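Wandska and the Lost Lantern: Making an Early Reader
Final project report, Writing for Young Children
Sizwe Sithole
2021-04-25

What I set out to do

I have wanted to write a book for small children ever since I was one, so when the project list came out in January I knew straight away which option I would pick! The task was to write a short story for children who are just starting to read on their own, put it together as a little book, and try it with real readers. My book is called Wandska and the Lost Lantern. Wandska is a young moth who lives in the village of Ustthorpe and is sure she is the only moth alive who doesn't like lights. One foggy night the lantern on the village bridge goes missing, and her best friend Han, a very cheerful snail, talks her into going to look for it.

Choosing the words

This turned out to be the part I loved most, and also the part that took the longest. I set myself a limit of 109 different words for the whole book, not counting names. I wrote every word on a card and kept the cards in a shoebox, and if I wanted a new one I had to take an old one out. "Glow" stayed. "Shimmer" went, came back, and went again. I was sad to lose "lopsided" (it was Han's best word) but I could not find a way to keep it without giving up "bridge," and the bridge is in nearly every chapter.

I also read the text out loud every evening. When I tripped on a line I cut it in half. My first draft had the sentence "Wandska, who had never flown so far from home before, began to wonder if Han was right." In the finished book it says "Wandska was far from home. Was Han right?" I think the second one sounds more like her, too.

Repeating lines helped a great deal. Han says "Slow is fine by me!" at the end of most chapters, and by the second time children hear it they want to say it with him.

The fog pages

The middle of the story happens in thick fog on Farnia Hill, and I wanted those pages to be almost bare – pale color, very few words, and a light that could be anything. On one page the only text is "Is it the moon? Is it the lantern?" I spent a whole weekend on soft grays with a touch of pink and lavender in them, and I would happily have spent another.
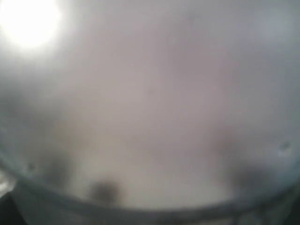 Fig. 1. Hazy gray with a bright spot at upper left.

My first plan was to put the text straight over the fog in white. It looked lovely and it was very hard to read. I moved the words to the bottom of the page in large dark letters and left plenty of room between the lines. The rest of the pictures are cut paper and crayon, with Wandska in orange so she is easy to find.

Trying it out

I read the book with 8 children from the after-school reading group, in pairs, and then let each child read a chapter to me. Each session lasted around 15 minutes. I kept a copy of the text on my knee and put a pencil dot over any word where a reader stopped.

Most of the dots landed on "lantern" and "thought." I kept "lantern," as the story can't do without it, but it now appears in a picture list at the front. "Thought" became "said" in most places. Two readers asked why Han doesn't just ride on Wandska's back, so now he does, in chapter four, and he hates it. That page got the biggest laugh when I went back with the new version!

One thing I got wrong was the ending. I had Wandska decide that she loves lights after all, and one girl told me very firmly that she didn't believe it. She was right. In the final version Wandska hangs the lantern back on the bridge, says "Good night, light," and goes to sit in the dark with Han.

What I would do next

The chapters are uneven, and chapter two needs another page so that the walk up the hill doesn't feel rushed. I would also like to make a second book, starting from Han's side of the village, with a new box of cards. I already know that "lopsided" is going in first.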